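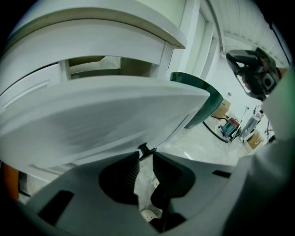 Yellowing in a closed cupboard is a darkness problem, according to the reply from Hilero, and I've been testing for the wrong thing all summer. Their tech desk says to pull the boards off the windowsill, put half of them in a drawer, and look again in November. Fine. I grumbled for an hour and then did it.

So, where the white paint boards stand. Same MDF offcuts as before, edges sealed with thinned shellac, all primed from one can. Row A is the Hilero waterborne enamel. Row B is the Prunden alkyd, which I still love putting on with a brush (it lies down like cream, you can walk away from it and come back and the marks are gone). Row C is Hilero over the Prunden primer, purely to see if the bond holds, and Row D is whatever was in the unlabeled can on the bottom shelf. Please label cans! I've written "D = mystery" on the backs and I'm sorry for whoever has to make sense of it later.

Every board got three coats. I weighed out the first pour for Row A at 227 grams and it was far too much for the tray, so there's some on the floor by the sink. It scraped up fine with a plastic blade once it skinned over.

Notes on brushing, mostly for me. The Hilero wants to be left alone. If I go back into it after a minute or so it drags and leaves little ropes, and no amount of sanding between coats makes me feel good about it afterward. Load the brush heavier than seems right, tip off once, move on. The foam roller was better on the flats but gave me orange peel on anything narrower than my hand. I tried a splash of extender in the last coat and it helped, maybe too well: two boards sagged at the bottom edge, A4 and A5, and I've left the sags on so we can see how they sand out.

The Prunden stinks. I know, I know, we all know. The fan was on and both doors were open and I could still taste it at lunch. It was dust-dry by evening, but a fingernail went straight in the next morning, so forget the recoat time on the can when the weather's sticky like this. Humidity in the back room was awful all week. I'd give it an extra day and find something else to do.

Blocking test: painted faces pressed together under a gallon can overnight. Row A came apart with a little tick. Row B stuck, properly stuck, and pulled a crescent of paint off B3. That one matters to me more than the yellowing does. A door closing on a painted frame is going to do exactly the same thing in a warm kitchen, and then we're back out there with a brush and an apology. Row C sat in between. Row D didn't stick in the slightest, and I'm a bit annoyed that the mystery can is winning.

Coffee, mustard, and red wine spots went on for an hour, then wiped with dish soap. Coffee and wine lifted off everything. Mustard left a ghost on all four rows, worst on C. I put A2 back in the sun to see if the mustard fades (turmeric is supposed to), and I'll write on it which way up it goes.

Color match for the Grajales job: the tint formula in the folder is for the old base and comes out too pink in the new one. Mixed it again with less red and it looked right under the bench light and wrong by the window. Somebody with fresher eyes should take both chips out to the parking lot before we order. The Bamholm doors are a different white altogether and shouldn't be touched up from the same can, even though it looks close enough when wet. I did that once. It looked like a bandage.

Money: the quote for switching the whole run over to Hilero came to $2,034, primer included, brushes not. I haven't said yes. I'd like the dark drawer results first, but the price is only good for 19 days, so I may have to guess.

To do:
- second fingernail test on Row B, top and bottom of each board
- sand the sags on A4 and A5 with 320, see if they cut through
- wrap half of each row in plain paper and get them into the plan drawer, the rest back on the sill
- ask Hilero if a weekly airing spoils the dark test, I forgot to put it in the email
- new tack cloths, the old ones are leaving lint
- open the mystery can again and at least smell it

Oh, and the good angled brush is soaking in the blue cup. Don't throw the cup out.

Last updated: 17 August 2018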